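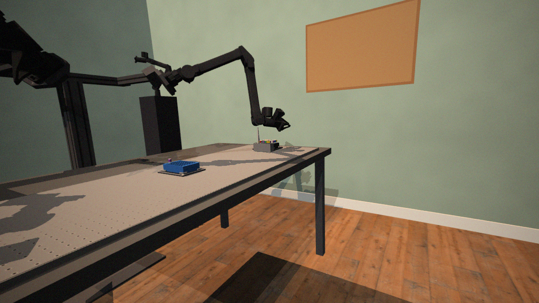
# Plirnia Guest Post Corpus

Last updated: April

Plirnia is a collection of 1,252 guest posts published on blogs kept by working fiction writers. It is maintained by the Sendora Writing Archive and is intended for the study of how authors discuss craft, revision and publication with their readers.

## Contents

- `posts/` contains one plain text file per post.
- `authors.csv` lists the 425 contributing authors by pen name.
- `topics.csv` assigns each post to one of six subject headings.

Posts shorter than 80 words were removed. Giveaway rules, reader comments and purchase links were also removed. Spelling and punctuation remain as published.

## Permissions

Every author gave written consent for noncommercial use. An author may withdraw a post at any time, and withdrawn posts are deleted in the next release.

## Known limitations

Romance and mystery writers are overrepresented. Publication dates are missing for posts taken from the Pumphrey blog ring.

## Contact

Corrections should be addressed to Mohit Thakur, corpus editor, with the file name of the post concerned.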